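Thread zu einem Fehler, der uns an Zelle 19 fast zwei Wochen gekostet hat. Kurzfassung vorab: Der Greifer meldete »Teil gegriffen«, obwohl er keins hatte. Wer nur die Lösung will, springt zu Post 15.

1/
Aufgabe der Zelle: ausgebaute Elektronik aus einer Schale nehmen, nach Baugruppen trennen, ablegen. Zweifingergreifer, Kamera am Handgelenk, Ablaufsteuerung intern »Rosine«. Der Name stammt vom Rosinenpicken und ist älter als mein Vertrag.

2/
Gemischte Ware, keine feste Lage, keine Vereinzelung davor. Bestückte Platinen, kleine Aktoren, Kabelreste. Für die Greifplanung unangenehm, im Normalbetrieb aber beherrschbar.

3/
Im Juli die erste Meldung aus der Nachtschicht: Der Arm fährt zur Ablage, öffnet, zählt ein Teil. In der Ablage liegt nichts. In der Schale fehlt auch nichts.

4/
Abnahmetest waren 1.000 Zyklen ohne Fehlgriff. Den Lauf haben wir wiederholt, mit derselben Prüfware. Ergebnis: 19 Leergriffe, alle als Erfolg verbucht.

5/
Leergriffe an sich sind kein Drama. Dafür gibt es die Wiederholung. Das Problem ist die Verbuchung: Wenn die Steuerung glaubt, etwas zu halten, fährt sie das Profil mit Last und überspringt die Sichtprüfung der Finger.

6/
Erkannt wird der Griff über zwei Größen: Restöffnung der Finger und Motorstrom am Ende der Schließbewegung. Restöffnung über Schwelle UND Strom über Schwelle = Teil gegriffen. Auf dem Papier sauber.

7/
Erste Vermutung: Stromsensor driftet. Getauscht. Keine Änderung.

8/
Zweite Vermutung: Firmware des Greifers. Auf den vorherigen Stand zurück, wieder Testlauf. Ebenfalls keine Änderung. Damit waren die bequemen Erklärungen verbraucht.

9/
Catríona Ó Dálaigh hat dann die Protokolle nach Teileart sortiert, was wir am ersten Tag hätten tun sollen. Die Fehler lagen fast vollständig bei den Platinen. Bei den Hubmagneten mit Rückstellfeder so gut wie keine.

10/
Zur Einordnung der Ware: Die Platinen haben einen unregelmäßigen Umriss mit Ausklinkungen und stehen hoch auf - Elkos, Stiftleisten, Klemmblock. Der Greifpunkt ändert sich mit jeder Drehlage.
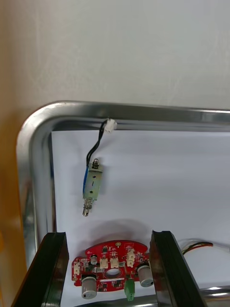
Kategorie: Störungsanalyse / Greiftechnik

11/
Blick vom Handgelenk auf die Schale: rote Platine zwischen den beiden Fingern, darüber der Hubmagnet an seinen schwarzen Litzen, weißes Papier als Unterlage. Man beachte den rechten Elko. Er sitzt am Rand der Platine, dicht am rechten Finger.

12/
Genau solche Bauteile sind der Knackpunkt. Fährt ein Finger beim Schließen gegen einen Elko, steigt der Strom, die Bewegung stoppt, und die Restöffnung ist groß. Beide Bedingungen erfüllt. Die Platine ist aber nur einseitig berührt und bleibt beim Abheben liegen.

13/
Reproduziert haben wir das von Hand: Platine fixiert, Greifer seitlich versetzt, ein Finger auf Kontakt, der andere frei. »Teil gegriffen«. Jedes Mal.

14/
Warum der Abnahmetest das nicht gezeigt hat: Damals wurde die Bahn langsamer gefahren, und die Platine konnte sich beim Schließen zwischen den Fingern ausrichten. Später hat jemand die Schließgeschwindigkeit erhöht. Der Eintrag im Änderungsprotokoll lautet vollständig: »Takt«.

15/
Abhilfe, Stand heute:
- Schließgeschwindigkeit auf dem letzten Wegstück reduziert
- Strom wird als Verlauf ausgewertet, der Endwert allein reicht nicht mehr
- nach dem Anheben kurzer Halt, Kamerabild, Vergleich mit dem Bild vor dem Griff
- ohne Bestätigung durch die Kamera keine Fahrt mit Lastprofil

16/
Der Bildvergleich kostet Taktzeit. Die Diskussion darüber haben wir geführt und ich möchte sie nicht noch einmal führen.

17/
Zum Sicherheitsaspekt, weil die Frage intern kam: Personen waren zu keinem Zeitpunkt gefährdet, Zaun und Türschalter sind von der Griffquittung unabhängig. Gefährdet war die Ware. Einmal wurde eine Platine mit einer Fingerkante verschoben und hat ein Kabelbündel mitgenommen. Der Arm hat den Zug nicht bemerkt.

18/
Daraus ein zweiter Befund: Die Kollisionsschwelle war für starre Hindernisse ausgelegt. Litzen geben nach, die Kraft steigt langsam, die Überwachung bleibt still. Für Ware mit angeschlossenen Leitungen gilt bei uns jetzt eine eigene, niedrigere Schwelle.

19/
Offen ist noch der Ruckeleffekt bei sehr flachen Platinen. Dort liegt die Restöffnung nahe an der Schwelle, und die Kamera sieht bei ungünstigem Licht vor allem den Schatten der Finger. Metallränder der Schale mit hellen Reflexen helfen auch nicht.

20/
Wir testen deshalb eine matte Schale von Hestwood. Erste Bilder sind brauchbar, mehr sage ich dazu erst nach einem vollen Lauf.

Nachtrag, weil mehrfach gefragt: Nein, ein Kraftsensor in den Fingerspitzen war nicht vorgesehen. Die Auswertung von Endex kann ihn einlesen, der Eingang ist frei. Das Angebot liegt beim Einkauf.

Nachtrag 2: Der Wiederholungslauf mit allen Änderungen lief am Sonntag durch. Wieder 1.000 Zyklen. Leergriffe gab es weiterhin, als Erfolg verbucht wurde keiner. Die Wiederholung griff in allen Fällen.

Nachtrag 3: Im Feld »Grund« des Änderungsprotokolls werden Einträge mit einem einzigen Wort jetzt abgelehnt. Der erste Eintrag danach lautete »Takt Takt«.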